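Condensation in Lidded Food Containers
Course report, Coranbridge, January 1, 2025

4. Results

Leftover rice was stored at 3 °C in containers of 2 types. After 34 hours the vented lids held less water on the inner face than the sealed ones – the difference was small but repeated in every run. Rice cooled for 20 minutes before closing gave the driest lids.

5. Limits

The November runs used a different refrigerator and are left out of the averages. 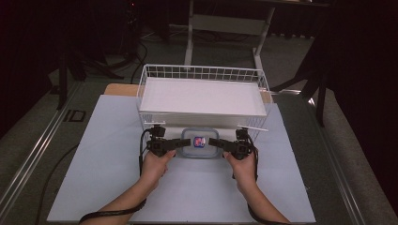
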